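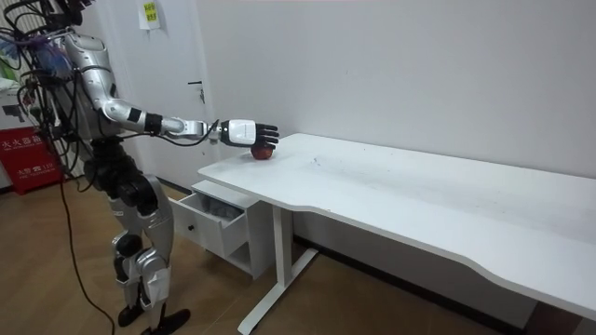 When Brittany Li took over responsibility for furniture and room supplies at the Telledholm residence, she inherited a storeroom of desks, a stack of unlabeled keys and a long-standing disagreement over drawers. The disagreement, she says, was the most useful of the three.

"People wrote to us about drawers more than about anything else in their rooms," Li said in an interview at her office on the ground floor. "They wanted more of them, or they wanted them somewhere else. Very few people complained about the desk itself."

Telledholm provides furnished rooms to trainees and visiting staff. Under the present arrangement, the main piece in a study room is a white desk on a metal frame, with a small white drawer unit beside it or underneath. The unit has no fixed position. Residents may keep it at the desk for papers or move it to the bed and use it as a nightstand.

Ibrahim Akinola, who prepares the rooms between stays, was asked to comment on the plan before it was adopted. He recommended that the desk and the drawers be kept as separate pieces.

"A desk with drawers built into it is heavy, and it has one place in the room," Akinola said. "If the drawer breaks, you have lost the desk for a week. With a separate unit I bring another one up from the store and the room is back in order before lunch."

The residence bought its first group of desks through Ouellet, a regional supplier of office furniture. Li said that 22 rooms were furnished at that stage and that the remaining rooms followed after a review of the budget. She set a limit of 800 dollars per room, which had to cover the desk, the drawer unit, a chair and a lamp.

That limit ruled out several models with thicker tops. Li does not regret the choice, although she acknowledges that a white surface makes demands on the people who look after it.

"It shows everything," she said. "A scuff that you would never notice on a dark top is the first thing a new resident sees. We had a long discussion on whether a few gray marks are a reason to replace a desk. Our answer is no. If the top is level, clean and safe to work at, it stays in service."

Akinola wipes the tops with a damp cloth and mild soap and does not allow scouring powder in the rooms. Marks that remain after the second cleaning are entered on the room sheet, so that the next resident is not asked to account for them.

The room sheet also covers the drawers. Each one is pulled out, checked to the back and wiped along the sides, and anything left behind is recorded. The usual finds, according to Akinola, are charging cables, single socks and letters. Items are held in the office for seven weeks.

"I open every drawer, including the ones that look new," he said. "I had a passport once. It was flat against the bottom under a sheet of lining paper, and the gentleman was already at the airport."

Lining paper has since been withdrawn.
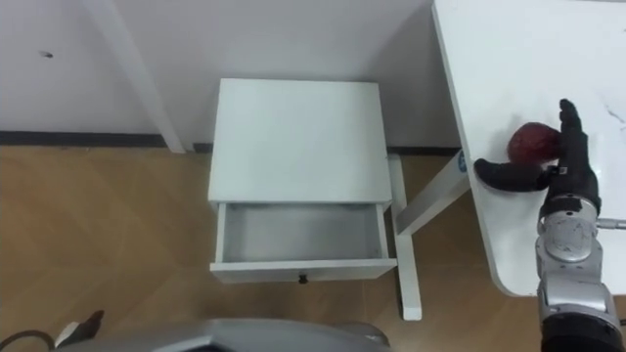

Page last changed: December, Telledholm Residence Office

The use of the smaller unit at the bedside was not part of the original plan. Li had expected residents to keep it at the desk, and she learned otherwise during her first round of room visits. In the rooms where the bed is close to the work area, she found that a nightstand placed at the end of the desk served both purposes – the drawer could be reached from the chair and from the pillow.

"We had been ready to order bedside tables from Reltent," she said. "I had the quotation on my screen. After those visits I asked them to hold it, and in the end we bought 2 for the guest rooms and none for the rest."

Space is the main limitation. A drawer needs clearance at the front, and the legs of the desk can interfere with it if the unit is pushed in at an angle. Akinola sets the unit square to the wall and pulls the drawer fully out before he leaves the room. If it touches the desk, the chair or the bed, he moves the unit and tries again.

The residence permits food at the desks, a point on which its rules differ from those of the neighboring Grekix building. Li described the policy as a practical one. Fruit and closed drinks are welcome, and hot meals are to be taken in the shared kitchen.

"An apple on the desk has never caused me any work," Akinola said. "An apple in the drawer over the winter break is another matter."

Residents who would like a second drawer unit may apply to the office in person. Requests are met from the storeroom in the order in which they are received, and Akinola delivers until 4 p.m.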